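Two tables pushed together, step at the join changes along its length. How to level and keep level?

Furniture and fittings > Tables and worktops
Posted November 15, 2023 by seamside

I look after the layout room at a small map and chart society in Flollthorpe. We join two tables to get a continuous surface 3,000 mm long, which we need for laying out sheets before they are trimmed and mounted. Both are Boso tables with adjustable feet, one at each corner, and steel underframes. They were bought at different times and the tops are no longer quite the same colour.

The problem is the step at the join. At the window end the tops are flush to the touch. At the wall end one is 3 mm higher than the other. A sheet laid across it shows the line, and a straight edge rocks when it bridges the gap, so a cut made over the join wanders. I have tried winding the feet in and out at the high corner, which cures the step for a day or so and then it comes back, sometimes at the other end.
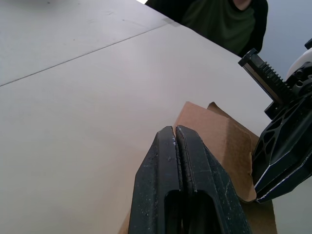

The join, with the cooler grey panel on the far side of the seam.

Things already tried:

Felt pads under the two low feet. These compressed and made matters worse.
Swapping the tables end for end. The step moved but did not go away.
A strip of wide tape over the seam. It hid the line under thin paper, did nothing for the height, and left residue that took most of a morning to remove.

The floor is old sheet flooring over boards and is not flat. I have no figures for it. The tables have to come apart twice a year, so I don't want anything glued. Drilling into the underside is acceptable if it is tidy.

Two things I would like to know. Is it better to level each table on its own first, or to set one and match the other to it? And is there a fixing that will hold the tops flush without relying on the floor?

Tags: table, levelling, worktop, join

trammel_and_rule
Accepted reply

Set one and match the other. Levelling both independently sounds more correct, but it puts all of your error in the one place you care about. A spirit level of ordinary length will not resolve a small difference between two tops, whereas a straight edge laid over the join will show it at once. Whether the whole surface is level to the horizon hardly matters for paper. Flat matters.

Your description of a step at one end and none at the other means the tops are twisted relative to each other. Winding one foot on a table with feet at all the corners does not lift one corner cleanly. It transfers load to the diagonal pair and the frame flexes until the table either rocks or settles. With a springy floor it will settle over a day, which matches what you report.

I would do it in this order.

Pull the tables apart by the width of a hand. Choose the stiffer one as the reference. Wind all its feet fully in, then out by a few turns so that there is adjustment in both directions.

Check the reference top for twist. Lay two identical straight battens across it, one at each short end, crouch down and sight over the near one to the far one. If their top edges are not parallel, the top is in wind. Correct with a foot at one corner, a quarter turn at a time, pressing down on the middle of the top between adjustments so the frame takes up its position. Lock the nuts.

Bring the second table up. Adjust the two feet nearest the join first, with a steel straight edge bridging the seam at the window end, then in the middle, then at the wall end. Next, adjust the outer pair with the straight edge laid lengthways, so that there is no hollow or peak at the seam. You will need to go back to the inner pair afterwards. Twice is normal.

Put a hard spreader under every foot. Squares of steel plate 60 mm across are enough for sheet flooring over boards. Felt, cork and rubber are all unsuitable, for the reason you found. If the boards run under both tables, try to get the two inner feet on either side of the join onto the same board. They will then rise and fall together.

On the fixing, once the tops are within 2 mm of each other without force, you can draw them together mechanically. Use worktop connecting bolts in a pair of steel brackets on the underside, or screw a flat steel bar to one top and clamp the other down to it. The bar is better for tables that have to be separated. It should span the join by a good margin on each side, and there should be one near each end of the seam with a third in the middle. Check the thickness of the tops before buying screws. A screw that comes through is difficult to put right.

Do not use the fixing to close the whole 3 mm. The bar will hold it for a while, but the frame will be under load and the feet on the other side of the table will go light. Then it rocks when someone leans on it.

oldcastor

Just put a sheet of something over the lot. We had a long cutting table at work with the same trouble and covered both halves with one piece of hardboard, smooth side up. Cheap, and you throw it away when it is scored. It was 3,000 long as well, as it happens.

Tape is a waste of time, agreed.

Comment from trammel_and_rule: This works for cutting. For a 3 mm step the board will bridge and leave a soft area beside the seam, which you will feel when you press a blade down on it. It would be reasonable as a top layer after levelling. Hardboard also moves with humidity, so leave it loose at the edges.

Comment from oldcastor: Fair enough, ours was a smaller step than that. Never measured it.

seamside
Original poster, follow-up

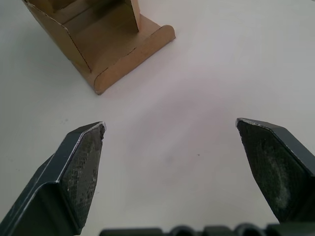 Reading time: 2 minutes

I have now been through the procedure in the accepted reply and can report measurements. These were taken with feeler gauges under a steel rule, so treat them accordingly.

The reference table was in wind. I had assumed it was sound, as it was the newer of the two and did not rock. Sighting over the battens showed the far one low on the left. Correcting that alone removed more than half of the step at the wall end before I had touched the second table. I had spent September adjusting the wrong one.

Bringing the second table up took longer than the rest of the job. The inner feet were simple. The outer pair had a visible effect on the seam with every quarter turn, and I went round four times before the straight edge sat without rocking at all three positions. One foot was at the end of its thread, so I packed it with a second plate. I would have preferred not to stack them, but the floor drops sharply at that corner.

For the joining bars I used flat mild steel from Kurian, drilled and countersunk, with three bars as suggested. They are screwed to the reference table only. On the other side each bar has a slotted hole with a Brukitz hand knob into a threaded insert, so the tables can be separated without tools. The slots allow sideways movement of a few millimetres, enough to line up the long edges before tightening. Anyone copying this should fit the inserts with the tops already flush and clamped. I marked mine from a paper template with the tables apart and had to elongate one slot with a file.

The result after nine days is no step I can feel at the window end or in the middle, and the thinnest gauge I own will just enter at the wall end. It has not changed since the second day. The seam can still be seen as a line, and it still catches a soft pencil if a sheet is thin enough. I can live with that. For tracing we now put a sheet of mounting board underneath, which is the hardboard suggestion on a smaller scale.

Two points I have not resolved. The knobs stand down far enough to catch a knee on a low chair, and I may change them for a flatter pattern. I also don't know how the bars will behave when the heating is on all day. The tops are presumably free to move a little in the slots, but I have tightened the knobs firmly and that may defeat the purpose.

Comment from trammel_and_rule: Finger tight is sufficient. The bars are there to keep the tops in plane, and the feet should be carrying all the weight. If slackening the knobs brings the step back, the outer feet still need attention.

Comment from seamside: Slackened all three this morning. No change at the window end. Slight movement at the wall end, below what I can measure. I will check it again when the tables are next separated.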